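卓上アーム2台の作業台まわり 製作と手入れの覚え書き

最終更新:2022年8月16日

共同工房Lenbyの奥の区画で組んでいる、双腕の卓上作業台についてのメモ。配膳と片付けの動作を繰り返させるための台で、筐体、配線、グリッパ、小物の扱いで得た要領を項目ごとに残す。プログラムの中身には触れない。工具は工房備え付けのもので足りる。

1. フレームを先に決める

アルミ押出材のフレームは天板より先に組む。天板を基準にすると、板の反りがそのままアームの取り付け角に出る。前縁の一本にアームの台座が両方とも載るので、この一本だけは継がずに通しで使う。短い端材を継いだ初回の試作では、継ぎ目の側のアームだけが動作停止時に揺れ残った。

直角はスコヤで一箇所ずつ出し、最後に対角の長さを測って比べる。対角の差が3mm以内なら締め直しで吸収できる。それを超えたら切断面を疑う。切断面の直角が出ていない材は、いくら締めても逃げる。

ブラケットのボルトは仮締めで全周を回してから本締めに入る。一箇所ずつ本締めすると最後の角が閉じない。後入れナットは便利だが、台座を留める箇所には先入れのナットを使う。後入れは振動で溝の中を少しずつ回る。

2. 天板と囲い

天板は白の平板。艶のある板は照明を映し込み、カメラ側の露出が落ち着かない。艶消しの面を上にして置く。裏表で艶が違う板があるので、保護フィルムを剥がす前に小口で確認しておく。

囲いの壁も白系で揃えた。背景が単純になり、物の輪郭を拾いやすい。パネルは溝にはめるだけとし、接着しない。奥の面に手を入れたいことが月に何度かあり、接着すると毎回フレームごと崩すことになる。

パネルがびびる場合は、溝に薄いゴムひもを押し込む。両面テープは夏に流れるので使わない。

消しゴムで落ちる汚れは消しゴムで落とす。アルコールは板の種類によって白く曇る。必ず端で試す。メラミンスポンジは艶が変わるので天板には使わない。

3. 台座の固定

台座は前縁のフレームにボルト留め。ねじ緩み止めは中強度を少量。高強度を使うと、位置を変えたくなったときに頭をなめる。

締めた後、ボルト頭とフレームにまたがるように油性ペンで線を一本引いておく。緩みは線のずれで分かる。毎朝、電源を入れる前に線だけ見る。

Ronskaのトルクドライバーを使っているが、普通の六角レンチでも構わない。同じ人が同じレンチで締めることのほうが効く。長い側を手にして力任せに回さない。

左右の台座の間隔は、中央に置く物の幅で決める。間隔を詰めると両方の手先が中央に届くが、肘が干渉する。広げると干渉は減り、奥の隅に届かなくなる。紙で手先の届く範囲を切り抜き、天板の上に重ねてみるのが早い。

4. 配線

グリッパへ行くケーブルは、たわみを大きく取る。アームに沿わせてぴったり束ねると、手首を回し切ったところで引っ張られ、コネクタの根元から傷む。大きな弧を描かせて、根元側で一箇所だけ留める。見た目は悪いが断線は減った。

弧が大きすぎると今度は卓上の物に引っかかる。全関節を可動端まで手で動かし、天板に触れない長さまで詰める。電源を切った状態で行うこと。動かすのは一関節ずつ。

結束バンドは面ファスナー式を使う。樹脂の結束バンドは切り口で手を切り、外すときにケーブルまで切る。

予備のケーブルは交換後すぐに一本補充する。袋には長さと購入月を書く。Lanzの在庫棚の上段、左端。

断線の見分け方。静止時は正常で、特定の姿勢だけ通信が落ちるなら、まずケーブル。姿勢に関係なく落ちるならコネクタか電源。基板を疑うのは最後にする。

5. グリッパの爪

爪は消耗品と考える。30時間動かしたら一度外し、先端の欠けと根元の白化を見る。白化していたら折れる前に替える。

印刷で作る場合は、積層の向きを爪の長手に合わせる。立てて印刷した爪は、横から力がかかると層で割れる。充填率を上げるより、外周の層数を増やすほうが効く。

滑り止めには薄いシリコンシートを貼る。貼る前に下地を#500の紙やすりで軽く荒らし、粉を拭き取る。荒らさずに貼ったシートは数日で端から浮いた。

パンのような柔らかい物に合わせて閉じ幅を調整すると、フォークの柄のような薄い物をつかめなくなる。逆も同じ。閉じ幅は物ごとに持たせ、共通値で済ませない。

6. 小物の置き方

物は毎回、同じ種類を同じ程度のばらつきで置く。完全に同じ位置に置くと、ずれたときの不具合が表に出ない。毎回ばらばらに置くと、失敗の原因が配置なのか動作なのか切り分けられない。当面は次の配置を標準とする。

・布ナプキンを手前中央に広げる。しわは軽く伸ばす程度でよい。アイロンは不要。
・ナプキンの左寄りにスプーン、フォーク、ナイフをこの順で並べる。
・その右に皿。皿は空で始める。
・マグカップはナプキンの右奥の角。取っ手は皿の側へ向ける。
・奥にトレー。パン類はトレーの上。

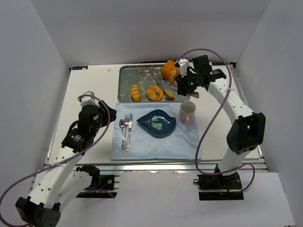 7. 光る物への対処

金属の食器、縁が金属のトレー、虹色に光る釉薬風の皿は、いずれも照明の位置で見え方が変わる。右腕でオレンジ色のパンを扱う工程は、トレーの縁の反射が近く、特に影響を受ける。

対処は照明側で行う。物に艶消しスプレーを吹くと、食器として使えなくなる上に、手触りが変わってつかみ方まで変わる。

照明はトレーシングペーパーを一枚かませて拡散させる。紙は灯具に直接触れさせず、針金の枠で離す。発熱する灯具には使わない。拡散させても強い反射が残るときは、灯具を真上から外し、壁に向けて跳ね返す。囲いが白いので、それで十分な明るさが取れる。

窓のある部屋では外光のほうが問題になる。遮光布を囲いの上に掛けるだけで、午前と午後の差がほぼなくなった。

8. 布と食器の手入れ

布は平織りの厚手を選ぶ。薄い布は、食器を持ち上げるときに一緒に付いてくる。洗って糊を落としてから使う。新品のままだと滑り、食器が横に逃げる。

布の端がほつれたら早めに縫う。出た糸が爪に絡む。

食器の柄に彫りのあるものは、凹みにシリコンの粉がたまる。古い歯ブラシと中性洗剤で落とし、その日のうちに乾拭きする。卓上作業に使った食器は食事用に戻さない。箱を分けて保管する。

9. 始業前の点検

・台座のボルトの合わせ線
・ケーブルの弧が天板に触れていないこと
・爪の欠け、シートの浮き
・天板に前回の小物が残っていないこと
・非常停止ボタンが手の届く位置にあること
・非常停止を一度押し、両腕とも止まること

非常停止は省略しない。片腕だけ別系統の電源に差し替えたまま戻し忘れた例が一度あった。電源タップには左右の札を付けてある。

10. 部品の覚え

ブラケットはGritowの厚手品。薄手品は見た目がほとんど同じで、箱に戻すときに混ざる。厚手品の側面に赤の点を打って区別している。

フレーム用のボルトは現在46本を使用。外したときは磁石皿に入れ、組み終えた時点で皿が空になっていることを確かめる。余ったら必ずどこかが抜けている。

9月に前縁のフレームを一段太い材に替える予定。台座の穴位置は変わらないが、ナットの規格が変わるため、手持ちの先入れナットは流用できない。交換後にこの項を書き直す。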